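Stone & Tile Talk > Kitchens > white marble, talk me out of it (or into it)

perla_cardenas
28 May 2023
Ok so kitchen is gutted, need to pick a counter by the end of the week or we lose our install slot. Want white marble. Light gray veins, nothing busy. Husband wants quartz. Everyone at the yard says marble is a mistake with kids. We have 2 and they live on orange juice. How bad is it really?

gritandgrout
Bad. Orange juice will etch it the first morning. Sealer does not stop etching, people mix this up constantly. Sealer = stains. Etching = acid eating the surface. Different thing.

tallmaple
Had ours 4 years. Etched all over. Don't care. Got it honed and you have to squint to see them. Polished would be a nightmare tho

gritandgrout
"Don't care" is fine until you sell the house.

tallmaple
not selling the house

jmkhize
Johannes here, I fabricated stone for a long time, mostly kitchens. Few things.
Honed, yes. Etches still happen but they don't flash at you in the light.
Go see your actual slab. Not a sample. Small speckles and veins never show right on a 4 inch square.
Ask where the seam goes BEFORE they cut. Had a customer cry over a seam once, I don't blame her.
Eased edge, keep it simple. Sharp corners chip.

perla_cardenas
Thank you!! Is sealing a huge job? Somebody at Jacobs quoted me 200 just to come out and seal it and I about fell over

jmkhize
You can do it yourself in an evening. Wipe on, wait, buff off the extra. Do not let it dry on there, that's where people get the haze. Drop of water test after, if it goes dark after a few minutes you need another coat.

dot_in_the_kitchen
Which sealer? I used Zancombe and it left the counter kind of sticky for days

gritandgrout
You left too much on. See above.

dot_in_the_kitchen
I followed the bottle

gritandgrout
The bottle says leave it til dry? I doubt it. Anyway I'd still say quartz. Norex has a white one with veins, my sister in law has it, guests think it's marble

tallmaple
Guests are being polite. Printed veins look printed. And you can't put a hot pan on it

gritandgrout
You shouldn't put a hot pan on any of it. Trivets exist.

perla_cardenas
lol ok. Leaning honed marble on the island and something tougher by the sink? Is that weird

jmkhize
Not weird, did it plenty. Just don't try to match them, a near match looks like a screwup. Go clearly different, soapstone or butcher block.

dot_in_the_kitchen
butcher block by a sink?? no. black ring around the faucet within a year, ask me how I know

jmkhize
Fair. Soapstone then.

perla_cardenas
Soapstone is on the list. Going back to the yard with a lemon in my purse, will ask for a scrap to test on. Flandemlow wants 80 for a scrap peice, is that normal?

tallmaple
No. Ask at a different yard, ours gave them away

perla_cardenas
Update from July, since I hate threads that just stop. Went with honed white on the island, soapstone at the sink. Seam is off to one side where the stools go. Did the sealer myself, two coats, buffed till my arm hurt. Already one etch from a lime, size of a dime. I was mad for a day. I like it a lot. Husband says quartz would've been fine, he's made his peace. Will post again after the winter and say how the sealer held up.
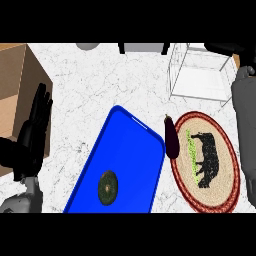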